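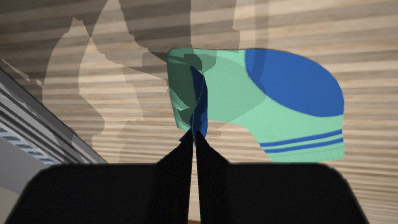
Noreen Soomro asked after last week's class why a knit stretches when the yarn in it doesn't, and said the chapter in the reader only gives the word "elasticity" and moves on. The short reply is that the stretch comes from the shape of the loops. The longer reply takes up most of these notes.

Search the course pages Search

Textiles for Everyday Use
Notes for Unit 4: Knitted Fabrics
Trinidad Pascual

1. Loops

A woven fabric has two sets of yarns crossing at right angles. Each yarn lies nearly straight, bending a little to pass over and under the yarns it crosses. Pull along one of those yarns and there is very little slack to give up before you are pulling on the fiber itself. Pull on the diagonal and the cloth gives a good deal more, because the crossings can shift.

In a knit the yarn is bent into loops, and each loop is drawn through another. A loop has a head, two legs and two feet. When you pull the fabric sideways, yarn moves out of the legs and into the head and feet, so the loop gets shorter and wider. When you pull it lengthwise the opposite happens. The yarn has only changed its path. Let go and the loops move back toward where they were, though they seldom get all the way back.

Two words you need for the rest of the unit:

Course - a row of loops running across the fabric.
Wale - a column of loops running up the fabric.

Students mix these up every term. Jhun Dela Peña's trick from the spring section was that wales are tall and courses are what you run around, which works for tubes at least.

2. Weft knits and warp knits

In a weft knit, one yarn travels across the fabric and makes the loops of a course one after another. Hand knitting is weft knitting. So are T-shirts, sweaters and nearly all hosiery. If a loop breaks, the ones above and below it in the same wale can slip free, and you get a ladder or run. Plain weft knits can also be unraveled from the end that was knitted last. Try it from both ends of the Hornton sample in your kit and see which one lets go.

In a warp knit, there are many yarns side by side, and each one zigzags between neighboring wales as it goes up the fabric. Tricot and raschel are the two names you will meet most. Warp knits are steadier, run less easily, and need a beam of prepared yarn before anything can be made. They show up in linings, swimwear and net curtains.

We'll spend most of our time on weft knits.

3. The basic weft structures

Plain (jersey). All the loops are drawn through in the same direction. The front shows the legs as small V shapes and the back shows the heads and feet as bumps. Jersey curls at its cut edges, toward the back along the sides and toward the front at top and bottom. The curl is a nuisance in sewing and the reason so many patterns call for a band or hem.

Rib. Wales of front loops alternate with wales of back loops. At rest the front wales crowd together and hide the back ones, so the fabric is thick and narrow. It opens out sideways when pulled, and that makes it the usual choice for cuffs and necklines. A balanced rib such as 1x1 or 2x2 doesn't curl.

Purl. Courses of front loops alternate with courses of back loops. Hand knitters call the simplest version garter stitch. It stretches well lengthwise and lies flat.

Interlock. Two 1x1 ribs knitted through each other. Both faces look like the front of jersey. It is heavier and steadier than jersey and takes a print well.

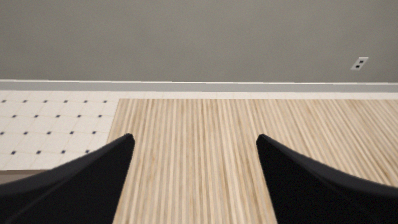 Besides these four there are stitches that change what a single loop does. A tuck stitch holds the old loop while a new one is laid in with it, and makes the fabric wider and thicker. A miss stitch (or float) skips the needle altogether, so the yarn runs straight across the back. Floats cut down the sideways stretch, and long ones catch on fingers and jewelry. When you plan a two-color pattern, look at the back before you decide the front is finished.

4. Gauge and stitch density

Gauge means one thing to a hand knitter and another to a machine knitter, and your reading uses both senses without warning. For the hand knitter it is the number of stitches and rows in a measured piece of finished fabric. For the machine knitter it is the number of needles in a measured width of needle bed. In this class, say "stitch density" for the first and "machine gauge" for the second, and write down your units.

Worked case. A small circular machine has 200 needles. Each turn of the machine with one feed makes one course, and each needle makes one loop in it. If the relaxed tube has 20 courses to the inch, then one inch of tube length holds

200 x 20 = 4000 loops

Every one of those loops uses a set amount of yarn, called the loop length. A small change in loop length is multiplied through the whole piece, and that explains why two garments of the same pattern can come off the same machine at different sizes. Loop length is the first thing to check. Measure it by marking off a known number of wales, unraveling one course between the marks, straightening the yarn without stretching it, and dividing.

5. Relaxation and shrinkage

Fabric comes off a machine under tension. The loops have been pulled long in the direction of takedown. Left flat on a table they recover partway. This is dry relaxation, and it can go on for a day or more. Water and movement let the loops recover further, since the yarns can slide past each other more easily. So a cotton jersey shirt often gets shorter in its first few washes, and sometimes a little wider as well.

Relaxation shrinkage is different from felting. Felting happens with wool and some other animal hairs, where the scales on the fibers let them creep in one direction under rubbing and keep them from creeping back. Relaxation can be stretched out again for a while. Felting can't be undone.
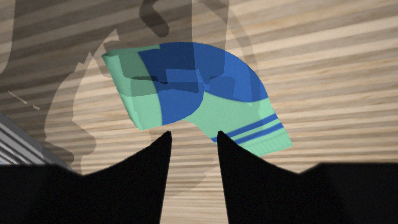 For the lab, leave your swatches unpinned and let them sit overnight before the first measurement. Measure in three places across and three places along, and use the average. Wash, dry flat, measure again in the same places. Keep the washing the same for everyone at your bench or the numbers can't be compared. Last November two benches used different dryers and we had to throw out both sets.

6. Wear

Knits fail in a few common ways.

Pilling - loose fiber ends work out to the surface, tangle into balls, and stay anchored by stronger fibers. Short fibers, low twist and loose structure all make it worse. Blends of a strong synthetic with a weaker fiber hold their pills longer, as the anchors don't break.

Snagging - a loop is pulled out by something sharp, and the loops beside it are tightened.

Abrasion - the yarn thins from rubbing. In hosiery it shows first at the heel and toe, so those parts are often reinforced with a second yarn, usually nylon, fed in along with the main one.

Bagging - the loops are stretched and don't recover, as at elbows and knees. A bit of elastane in the yarn helps.

Note which one you see before you recommend a repair. Darning deals with abrasion. It does nothing for bagging.

7. Before next class

Read the pages on finishing in Boyer, skipping the tables. Bring your loop length figures for the Skomby yarn and the Hornton sample, with units. Dindo Mangubat has the spare pick glasses if yours is scratched. Bernadette Tully's bench still owes me a set of swatches from Unit 3.

Notes revised June 26, 2021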